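Prilteck Cube Reset Kit

Two soft-colored cubes, a reset checker and the demo set we trained on

I'm Melur Rahman, and I put this kit together after spending most of January annoyed at my own numbers. We had a block-placing policy that looked great on one day and terrible on the next, same weights, same arm, same table. The trouble was in the starts. Whoever reset the cubes between trials had habits (me included!), and the policy had learned to like some people's habits more than others.

So the kit is really a method with a couple of cubes attached. You get a pink one and a blue one, a start list, and the Presudness checker, a small program that reads your fixed camera and compares the current start with the one on the list. If a cube has wandered too far from its target, the trial doesn't begin. You nudge it, the checker goes green, off you go.

The start list has 243 layouts. Some are easy, with plenty of room between the cubes, and some are mean. I shuffle them once per study and then leave the order alone, so two policies always face the same starts in the same order.

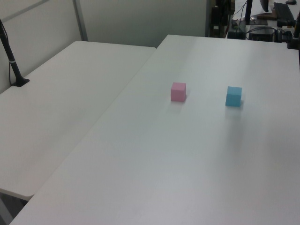 Assunta Carbone wrote in to say she'd skip the checker and just randomize by hand, because enough trials will wash out any habit in the end. She's right if you can afford the trials – her group ran 2000 of them for one comparison. We can't, and I suspect most small labs can't either.

What we measured: we ran the same policy for 840 trials, half reset by hand and half with the checker. The gap between our best and worst day shrank a lot with the checker on. The average success rate barely moved, and I was happy about that, since I wasn't trying to make the policy look better. I wanted the same answer twice. We've only done this with one arm and one task so far, so please don't read it as a promise about yours.

The demo set comes with the kit too. It holds 1798 teleoperated demonstrations, each tagged with its layout number, so you can hold out whole layouts for testing. I'd do that before anything else. Our first split mixed them up and the scores were silly.

In the kit
Pink cube and blue cube
Start list, printed and as a plain text file
Presudness checker, Linux only for now
Demo set, by download

You supply
A flat, light-colored table
A fixed camera that nobody bumps
An arm and gripper that can handle small cubes

The checker is fussy about light. If you move a lamp, run the setup step again – it's quick, and I've lost an afternoon by skipping it. Glossy tables can work, but expect to spend longer on setup.

Orders ship from Drulby. Spare cubes are sold in pairs.

Page updated April 8, 2022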